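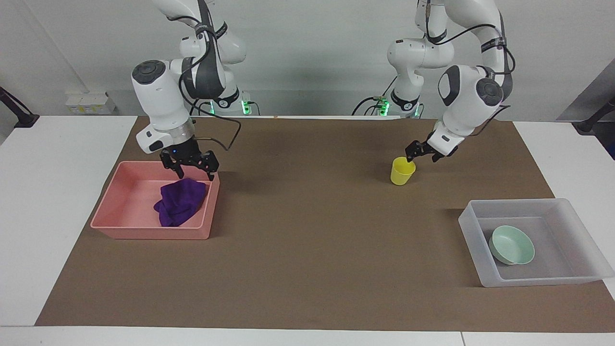 About us

Brudadden is a small shop and mail-order outfit. We sell trays, bins, cups and cloths. Plain stuff for keeping a table, a drawer or a classroom shelf in order. Started with one folding table at a June street fair, 2 boxes of trays and a hand-lettered sign. Sold out of the pink ones before lunch. Still the color people ask for most.

What we do

Shallow trays, mostly. Flared sides so you can get your hand in and see what's at the bottom. Solid colors and frosted clear. A frosted one is good for small parts, craft beads, the stuff you want to spot from across the room without it looking like a mess. Then cups, small plastic ones, yellow and a few others. Pencils, brushes, rinse water, snacks, whatever. And cloths. Purple is the one we keep running out of, sorry, more on order.

Everything goes together on purpose. One color, one job. Cloths in the pink tray, cups at the back, clear tray off to the side for whatever you haven't decided on yet. You don't have to do it our way. Plenty of customers don't.

On folding

We get asked this alot. No, you do not have to fold the cloths. Drop them in the tray in a heap, they'll be fine. If you like them flat, fold in half, then half again, stack with the fold facing you. We used to put a folding card in every order and most of them came back to us in the returns box, so we stopped.

Who buys from us

Preschools, art rooms, church kitchens, a couple of dental offices, people with one very bad junk drawer. We filled 1,935 orders last year, all packed by hand at the same long table. Largest single order was 600 cups, all yellow, one summer camp. That was a long day.

The Trellex line

Our own trays. Three sizes, they nest when empty. Wipe down with a damp cloth and mild soap. Please keep them out of the oven (we have had the phone call). Lids are coming for the medium, no date yet.

Zelumon is the cloth line. Wash the purple on its own the first couple of times, the dye is strong.

Where we are

Chatzigeorgiou Building, ground floor, loading door side. Ring the bell, it sticks, so push hard. Pickup orders are on the shelf just inside, look for your order number on the end of the box. Parking out front is 30 minutes, they do ticket.

Returns

30 days, unused or close to it. Cracked in shipping? Send us a picture and we mail a new one, keep the old one for the garage. Cloths can't come back once they've been washed.

Schools and groups

Ask for the bulk sheet. Mixed colors okay, just write the split on the form or we'll guess and you may not like our guess. Purchase orders are fine. Allow extra time in August, everbody orders at once.

Questions go through the contact form. We read them in the morning and again after the mail goes out.

Page updated 24/01/2023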